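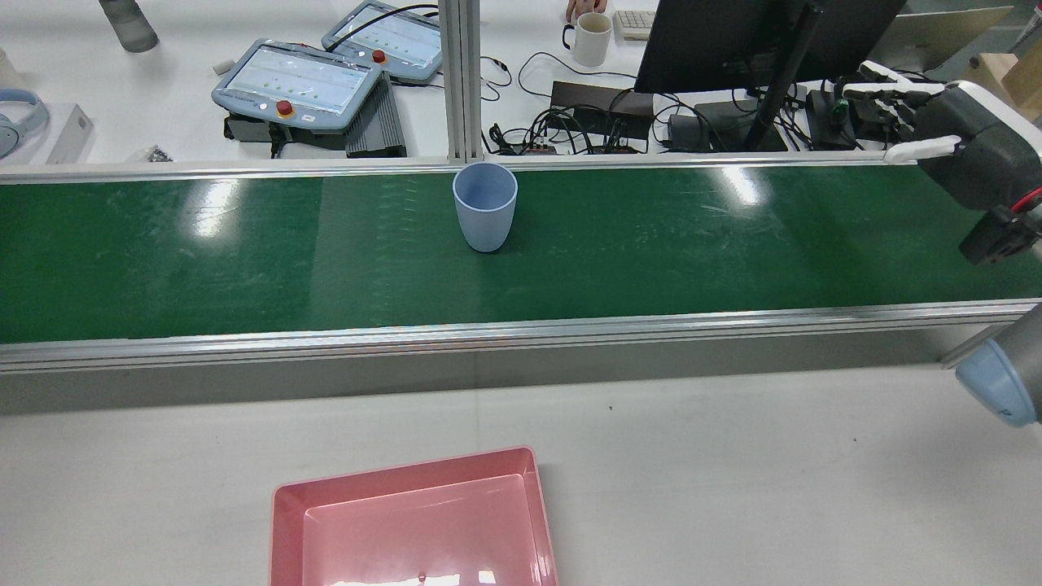

Parish Church of St Wilfrid, Dedley
Organ Project Group
Minutes of the meeting held in the vestry on Jan 16, 2018

Present: Rosine Carré (chair), Raphaël Besson (director of music), Wissam Tannous (churchwarden), Faustine Pruvost (minutes)
In attendance: Esperanza Wojcik (Coste, organ builders)
Apologies: the Rector

1. Minutes of the last meeting
The minutes were agreed as a true record, with one correction. Under item 4, "Swell reed chorus" should read "Great reed chorus". The chair signed the corrected copy.

2. Matters arising
2.1 The faculty has been received from the diocesan registry. WT has put the original in the parish safe and a copy in the project file. It carries two conditions: that the case front is not altered, and that any pipework not reused is labelled and kept in the church.
2.2 The insurer has confirmed cover for pipes while they are in the builder's workshop. Cover in transit is the builder's responsibility. EW will send the certificate.
2.3 The humidity readings for the chancel were not available. RB has the logger but has not been able to download it. Carried forward.

3. Builder's report
3.1 EW reported on the survey of the soundboards. The Great soundboard has split along the grain at the treble end, with running between adjacent notes when the heating is on. The Swell is sound apart from the pallet leather, which is worn throughout. The Pedal chest is in fair order and Coste do not propose to remove it.
3.2 The main reservoir will be releathered. The existing ribs can be kept. The concussion bellows, fitted at the last rebuild, is not original and is leaking at one corner. It will be replaced.
3.3 The list of pipes to be removed has been completed and comes to more than 500. The remainder will be cleaned in the church. EW noted that the Great Mixture has been moved up at some point and that several pipes have been cut down and fitted with tuning slides. Returning it to its earlier pitch would mean new pipes in the bass of each rank. The group asked for this to be priced separately.
3.4 WT asked about woodworm in the building frame. EW said that old flight holes were present behind the Swell box, but no fresh dust had been found. The timber will be treated after the pipes have gone and before the soundboards return.
3.5 The blower is to stay in its present housing. The present trunking passes through the wall beside the vestry door and the joint on the vestry side is loose. It will be remade. RB asked for the silencing of the housing to be looked at during the same visit, as the blower can be heard from the choir stalls during spoken prayers.

4. Tonal scheme
4.1 RB presented his paper. He recommended leaving the specification as it stands, apart from the Mixture and the Swell Oboe. The Oboe was revoiced for a heavier wind and now does not blend with the flutes. He had visited Sturkeck, where a similar stop was put back to its former wind pressure, and considered the result suitable for accompanying the choir.
4.2 EW said the pressure at Dedley is at present set above the figure marked on the reservoir. She would prefer to settle the pressure before any voicing is quoted for. Agreed.
4.3 A proposal for a new Pedal reed was not supported. There is no room for it without building out into the north aisle, and the faculty does not cover this. RB asked that the spare slide be left accessible. Agreed. 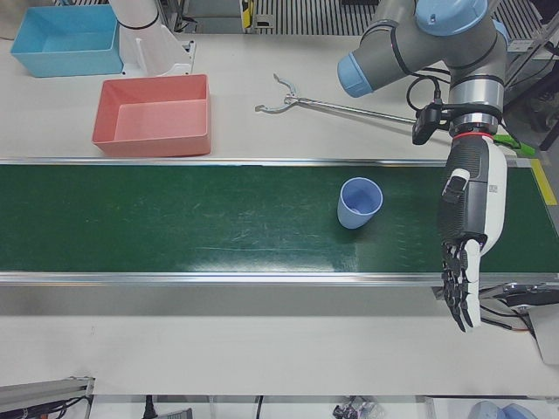
WT asked what instrument would be used for services once the organ had been dismantled. RB replied that the chamber organ belonging to Sturkeck would be lent for the whole of the work, and that the piano would be used for weekday services and for funerals where the family had no preference.

4.4 The chamber organ will stand on the south side of the chancel step. It will need tuning on arrival. EW offered to do this during the dismantling visit and the offer was accepted.

5. Access and protection
5.1 The front choir stalls on the north side must be moved to allow the soundboard to be brought out. The clearance between the stalls and the case is 60 cm at the narrowest point, and the soundboard cannot be turned in it. The stalls are screwed to the platform and may be lifted without damage.
5.2 The brass in the floor by the vestry door is to be covered with felt and boards before any lifting gear is brought in. The boards will be left down until the last load has gone.
5.3 Scaffolding will be needed on the chancel side only. It must not bear on the parclose screen. WT will write to the scaffolders with a copy of the plan.
5.4 The heating will be run at a lower setting during the work. Choir practice will move to the church hall in the weeks when the scaffold is standing.

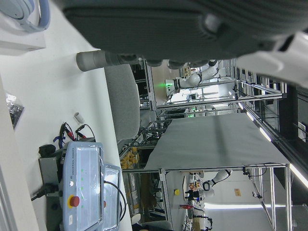 5.5 Pipes awaiting collection will be laid in trays in the Lady Chapel. The chapel will be locked apart from the early Communion. The sacristy key is the only spare, and WT will have another cut.

6. Programme
6.1 Coste can begin dismantling after Easter. The soundboards will be away through the summer. Reassembly is planned for September, with voicing and final tuning to follow once the church has been warm for a full week.
6.2 RB asked that no voicing be arranged on days with weddings. FP will send EW the bookings from the parish diary.
6.3 The rededication date was not fixed. The Rector wishes to ask the Archdeacon to preside. RB would like the Prumotitz setting of the evening canticles to be sung, subject to the hire of copies. The group had no objection.

7. Funds
7.1 RC reported that 70 per cent of the contract sum is now held or promised in writing. The balance depends on two grant applications, both lodged before Christmas. The first stage payment is covered.
7.2 The pipe sponsorship scheme will stay open until dismantling starts. WT queried whether sponsors of the cut-down Mixture pipes should be told if those pipes are replaced. It was agreed that they should, and that the sponsorship would pass to the new pipe of the same note.
7.3 The separate price for the Mixture is to be treated as an extra and is not to be drawn from the contingency.

8. Recording the old work
8.1 Photographs of the console, action and case interior will be taken before dismantling and placed with the faculty papers. EW will also record the pencil marks on the rackboards. Some appear to be names and RB believes they may be those of former choirboys who pumped the organ by hand – the parish registers may help.

9. Actions
RB: download humidity readings; confirm loan of chamber organ in writing; enquire about hire of copies.
WT: letter to scaffolders; key to the Lady Chapel.
EW: transit certificate; separate price for the Mixture; proposal for blower housing.
FP: wedding dates to Coste; circulate the tonal paper to the Rector.
RC: follow up grant applications.

10. Any other business
The hymn board by the pulpit has lost its lower rail. Referred to the PCC.

11. Next meeting
In the vestry, after the grant decisions are known. FP to circulate dates.

The meeting closed with the Grace.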